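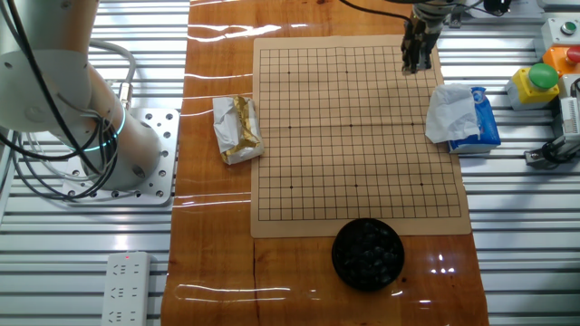

**Teaching coder agreement to second-year students, without a stats lab?**

posted by **plumline_k**

Hi all! I teach the intro methods course at Bineck College and I'm adding a unit on behavioral coding this March. My students have done surveys and one small experiment, and now I want them to watch people doing things, write down what they see in categories, and find out how well two coders agree. I love this topic and I'd like them to love it too.

My class meets for 60 minutes in a regular classroom in Salameh Hall, no computers except what they bring. Last time I tried it I gave everyone a finished codebook and they agreed on nearly everything, so the discussion was over very fast. Should I let them write the codebook themselves? And do I teach kappa, or is percent agreement enough at this level? Any clips or handouts you like would be welcome too.

---

**gravel_and_tea**

Oh, let them write it! It's the best day of my whole term. I hand out one short clip of people waiting in line and a single instruction: "Record every time someone shows impatience." That's all they get. They code it alone, in silence, and then they compare with a partner, and the room gets LOUD. One person counted every glance at a phone, another only counted sighing, and both of them are sure they're right (and they sort of are).

After that they're dying to write definitions. I have each pair produce one page with a name for the behavior, a definition, something that counts, and something close that doesn't count. Then pairs swap pages and code the same clip again using someone else's rules.

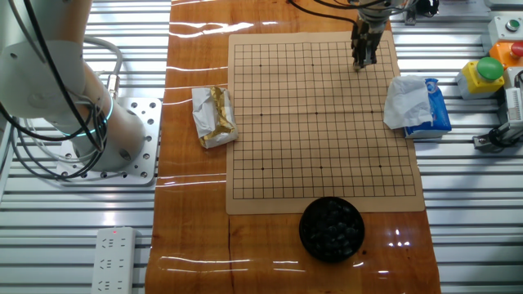
*White arm on its mounting plate, next to the wooden board.*

The swap matters a lot. If they use their own page they just remember what they talked about, and the agreement looks great for the wrong reason. With a stranger's page they find every gap in it. I collect the pages and hand them back the next class with no grade, only the other pair's notes in the margin.

For clips I use the Fonico set our library has. It's mostly people in hallways and cafeterias, nothing fancy, and the sound is terrible, but students stop noticing after a minute.

---

**oddnumber**

Percent agreement is fine imo. We do kappa in the spring course.

---

**tallow_st**

I'd do both, and I'd do them in that order! Percent agreement first because they can work it out by hand, then one example where it lets them down. Mine is a sheet with 1,000 coded intervals in which the behavior almost never happens. Two coders who barely paid attention can both write "no" all the way down and come out looking wonderful. Let them be impressed for a minute, then ask how often the coders agreed on a "yes." You can hear people getting it.

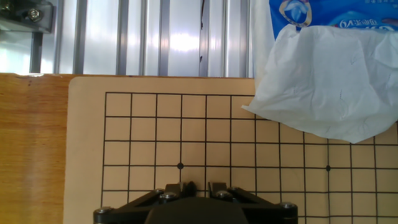 Do students have to calculate kappa by hand?

Once, on a small two-by-two table, and after that a spreadsheet can do it.

I've used the Rolus template for the spreadsheet part. It has you type in the four cells and it shows the chance agreement on its own line, so they can see where the correction comes from. Any sheet you build yourself would work the same way.

Timing, since you only have the one hour: the first round of coding plus the partner talk takes me about half of it. I wouldn't try to fit kappa into the same day. Stop once they've got definitions on paper and send them home with the swapped page and a link to the clip. 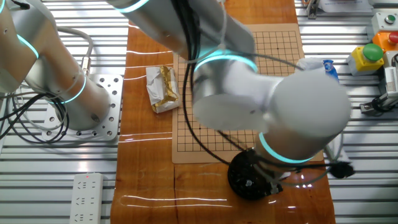
Then start the second class with the raw numbers from everybody's recoding up on the board. Leave the low ones up there too. Some pairs will want to "fix" their codes after they see that they disagree, and it's worth talking about right then: you can revise the codebook and start over with new material, but you don't go back and edit the old codes to match. My students argue about this one longer than anything else in the unit, and it's a great argument to sit in on.

I also ask them to report disagreements in their write-up, with the time in the clip. The papers got so much more fun to read after I added that!

---

**plumline_k**

This is wonderful, thank you! I'm stealing the waiting-in-line clip idea and the swap, and I'll make a rare-behavior sheet this weekend. If the impatience prompt goes over well I might try "shows interest" for the second clip.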